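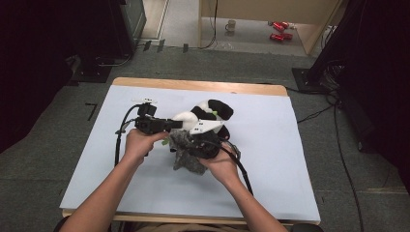
How long does the Basier kitchen radio run on its battery?
Up to 14 hours at a normal listening volume, on DAB or FM. Playing over Bluetooth uses more power, and you should allow for nine or ten hours.

Basier Granance Portable DAB/FM Radio with Bluetooth
Order code VD445
£129.00 including VAT
In stock
Colours: Slate, Cream, Dark Green
Quantity: 1
Add to basket
Add to wish list

Order by 3pm for same-day dispatch. Standard delivery is free on orders over £50. Last order date for standard delivery before Christmas is shown at checkout for your postcode.

Product details

The Granance is Basier's mid-sized portable radio. It sits between the small Granance Mini, which has one speaker and no battery, and the larger Granance Duo, which is meant to stay on a shelf. It receives DAB, DAB+ and FM, plays from a phone or tablet over Bluetooth, and has a 3.5mm socket for headphones and another for line in.

There is no Wi-Fi and no app. Stations are found by a scan the first time it is switched on, which takes a minute or two, and are then listed in alphabetical order. You turn the right-hand dial to move through the list and press it to choose. The left-hand dial is volume and on/off. We get asked for a radio with real knobs more than for anything else on the audio side of the shop, and this is the one we usually suggest.

There are four preset buttons on the top. Press and hold to store a station, press once to go to it. DAB and FM presets are kept separately, so you can have four of each. Presets are remembered if the battery runs flat.

The display is white text on black and has three brightness settings plus off. It shows the station name in large letters with the programme text below. The clock sets itself from the DAB signal and changes for summer time without any help. In an area with no DAB reception you will need to set it by hand from the menu.

Sound

Two full-range speakers face forward and there is a bass port at the back. Leave a few centimetres between the radio and the wall or the bass goes muddy. Bass and treble can be adjusted separately in the menu, from -5 to +5. Speech is clear with both left at zero. For music we have the shop one set at bass +2.

It will fill a kitchen or a bedroom. It won't fill a hall or a garden full of people, and at the top of the volume range it starts to sound hard. If you want it for parties, look at the Duo or at a proper Bluetooth speaker.

Battery and power

The rechargeable battery pack is included and comes fitted. It charges inside the radio through the USB-C socket on the back, and a full charge takes four hours. A mains plug and a 1.5m cable are in the box. You can use the radio while it is charging.

The pack can be changed by the owner. Undo one screw on the battery door, unplug the old pack and plug in the new one. Replacement packs are order code VD256 and cost £24.00. We keep them on the shelf here and expect to go on doing so for as long as Basier makes them. The radio will also run from the mains with no pack fitted.

It does not take ordinary AA or D batteries.

Alarms and timers

Two alarms, each of which can be set for once, daily, weekdays or weekends. You can wake to DAB, FM or a buzzer. The alarm volume is set separately from the listening volume and comes up gradually over the first half minute. Snooze is any preset button. The sleep timer goes from 15 to 90 minutes, and there is a separate kitchen timer that counts down from up to two hours with the radio still playing.

What changed in May

Radios made from May onwards have the newer software. The differences are a louder buzzer, a longer pause before the menu closes itself, and a fix for the fault where the second alarm turned itself off after the clocks changed. All our current stock has it. If you bought an earlier one from us and would like it updated, bring it to the shop and we will do it at the counter free of charge. It takes ten minutes. It can't be done at home.

Specification

Width: 256mm
Height: 148mm with handle down
Depth: 94mm
Weight: 1.4kg with battery pack
Reception: DAB, DAB+, FM with RDS
Aerial: telescopic, 754mm fully extended, replaceable
Bluetooth: version 5.0, one device at a time, remembers the last eight
Speakers: 2 x 65mm
Headphone socket: 3.5mm, cuts the speakers
Line in: 3.5mm
Power: USB-C, 5V 3A
Presets: 4 DAB, 4 FM
Case: painted wood with fabric front
Handle: folding, metal
Guarantee: three years, battery pack one year

In the box

Radio with battery pack fitted
Mains plug and USB-C cable
Printed quick guide in English, French and Dutch
Guarantee card

The full manual is not printed. You can download it from the Downloads tab or ask us to print one and put it in with your order. There is no charge for this, just write "manual please" in the order notes.

Buying it as a present

Tick the gift box at checkout and we leave the price off the delivery note. Gift wrapping is £4.00. The paper is plain brown with a ribbon, and we can add a handwritten card of up to 20 words. The radio's own carton has a picture of it on all sides, so if it is going straight to the person's house you may want the wrapping or a plain outer box. The plain outer box is free.

We can also set it up first. Choose "Tune before sending" and give us the postcode where it will be used and up to four stations. We store the presets, set the alarm if you want one, and put it back in its carton. DAB multiplexes differ from place to place, and the person may still need to run a scan when it arrives. The presets stay as they are when this is done. Allow one extra working day.

Presents bought from now until Christmas can be returned up to the end of January, opened or not, provided everything is in the box. We refund the buyer, or give the person a credit note if they'd like something else without you having to know.

Other choices

Granance Mini, £74.00. Mains only, one speaker, one alarm. Good next to a bed.
Granance Duo, £253.00. Adds CD, internet radio and a remote control. Mains only.
Carry case for Granance, £19.00. Black or grey. Has a hole for the aerial and a flap over the buttons.
Replacement aerial, £8.50. Screws on, no soldering.

Customer reviews

Sunita Bansal, Dec 6, 2025
5 out of 5
Bought for my mother who had given up on the last one as it wanted a password for everything. She had the station she likes within a minute of it coming out of the box. Ordered with presets done and they were all correct. Only thing I would say is the cable is a bit short for our worktop.

Rigoberto Bedoya
4 out of 5
Very good sound on speech and decent on music. I use it in the workshop and the battery does me two days. Lost a star for the dials, which feel a little light. The volume one moves if you catch it with a sleeve.

Marijke De Smet
3 out of 5
The radio itself is fine but DAB is poor in our kitchen, thick walls and we are at the bottom of a hill. FM works. I had hoped the longer aerial would help more. The shop offered to take it back, and I kept it for the Bluetooth.

Mebrat Tsegaye
5 out of 5
Second one, the first is in the bedroom. Green is darker than it looks on a screen, nearly black in the evening. I like it.

Questions from customers

Can I use my own USB-C charger?
Most tablet and laptop chargers will do. A small phone charger will usually run the radio but may not charge the battery at the same time.

Will it work in the Netherlands or Belgium?
It will, and we send quite a few there. Change the region to Europe in the menu and scan again. The plug is a UK one, so you will want an adaptor or a local USB-C charger.

Can the display be turned right off at night?
Yes, in the menu under Display, Standby. It lights for ten seconds if you press any button.

Is the fabric washable?
No. Brush it or use the soft tool on a vacuum cleaner. The painted parts can be wiped with a damp cloth.

Can you pair two for stereo?
Not with this model.

See it in the shop

Van Dijk, Market Street, Drarnthorpe. All three colours are out on the counter and you are welcome to bring your phone and try the Bluetooth. Lies Visser looks after radios and hearing accessories and can ring you back if you leave a number. Click and collect orders are ready within two hours during opening times, and we keep them for seven days.

We take back old radios for recycling when you buy a new one, whatever the make. Please remove any ordinary batteries first.

Delivery | Returns | Guarantees | Gift cards | Contact us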